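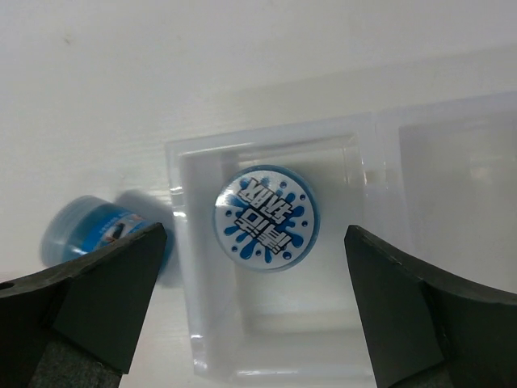 About us

Corham Sorting & Storage is a small company that puts small things in order. We work for shops, salons, school art rooms, clinics and private households in Rorkville and Wurnville. Most of what we handle would fit in the palm of your hand: jars, pots, tubs, tins, bottles, tubes, reels and the lids that belong to them.

We started in December, in the back half of a unit on Pathirana Road, with two tables and a van. Murray Arsenault had spent years running the stockroom of a chemist's, and Darlene Robichaud had been sorting out other people's craft cupboards at weekends. They had been swapping clear boxes and label rolls for some time before they thought of doing it as a business. The first paid job was a nail salon in Wurnville that had 864 bottles in three wardrobes and no idea which ones it had bought twice.

We are still on Pathirana Road, but we now have the whole unit.

What we do

We visit, look at what you have and agree a price. After that there are two ways of working.

Sorting on site. Two of us come to you, usually for a day. We empty one cupboard or drawer at a time, clean it, sort the contents and put them back in clear compartments. You need to be there for the first hour to tell us what you use and how often. After that you can get on with your work.

Sorting at our unit. You send us the stock in crates and we send it back sorted, packed in order and listed. This suits people who are moving premises or who have bought up somebody else's stock. Crates go out empty from us on a Monday round and are collected when you ring to say they are full. We take up to 34 crates on one job. If you have more than that, we split it.

We also sell the containers we use, singly or by the box. The full list is on the Shop page.

How we sort

We use clear plastic compartments wherever we can. People put things back where they can see the others of the same kind, and a clear wall shows you what is running low from the side as well as from the top. Coloured trays look nice in a new shop but after a few months they all hold the same mixture.

Small round pots and jars are stood upright with the lid facing up. Most makers put their name or a picture on the lid, and that is the part you see when you open a drawer. Where two lids are nearly the same, we add a small printed label at the edge. We don't cover the maker's design, and we don't write on lids in marker pen.

A good deal of the stock we see has labels in Korean, Japanese, Polish or Arabic. Mirjam De Graaf looks after the list for these. She notes the colours and the picture on the lid alongside the product name, so that staff who can't read the label can still find the right place for it. If you can give us your supplier's order sheets beforehand, it saves her a lot of time and saves you some money.

All sorting is done on a plain white top. It is easier to see small items against it, and easier to see a spill. We wipe down between customers and between types of goods.

What we don't take

We don't handle medicines, open food, needles, solvents in bulk or anything under pressure. We will take cosmetics that have been opened if they are going back to the same household, but not if they are for sale. We don't throw anything out without asking. Items that look past their date go in a separate box with a note, and you decide.

We don't do lofts, garages or furniture. Several firms in Rorkville do, and we are happy to pass on a number.

Who we are

Darlene Robichaud runs the bookings and does most of the first visits. If you ring, you will probably get her.

Murray Arsenault is in charge of the unit and the van. He also buys the containers. He tries a new type in our own stores for three months before it goes on the price list.

Mirjam De Graaf keeps the stock lists and makes the labels. She joined us from a library supplier.

Jade Cormier leads the on-site jobs in salons and shops. She trained as a beautician and knows what has to be within reach of the chair and what can go on the top shelf.

Sioned Gwynne works with schools and community art rooms. Paint, beads, glitter and glue are her department. She can be booked separately for a half-day session with teaching assistants on keeping a shared cupboard in order.

Prices and minimum sizes

Our smallest on-site job is one cupboard or one set of drawers. There is no smallest size for sorting at the unit, though for less than a crateful it is usually cheaper for you to buy a few compartments and do it yourself. Darlene will tell you so if she thinks that is the case.

For jobs over 1000 items we send a written list with every line numbered. For smaller jobs you get a list by drawer or box. Both come as a spreadsheet and on paper.

We charge by the day or half day on site and by the crate at the unit. Containers are extra and are itemised on the quote. You can use your own if they are clean and sound.

Return visits

Everyone who has a full day with us gets one return visit of an hour, free, within six months. Bring up anything that hasn't worked. The usual changes are a wider compartment for something that is now sold in a bigger pot, or moving a whole row down because a new member of staff is shorter than the last one.

Visiting the unit

You can come and look at the containers on weekday mornings. Please ring first, as we may all be out on a job. There is parking for two cars at the front, and the door is on the left past the tyre place. The step at the entrance is high, but there is a level way in through the loading door and we will open it for you if you let us know.

The unit will be closed on 7th February for work on the electrics. Orders from the Shop page will go out the following day.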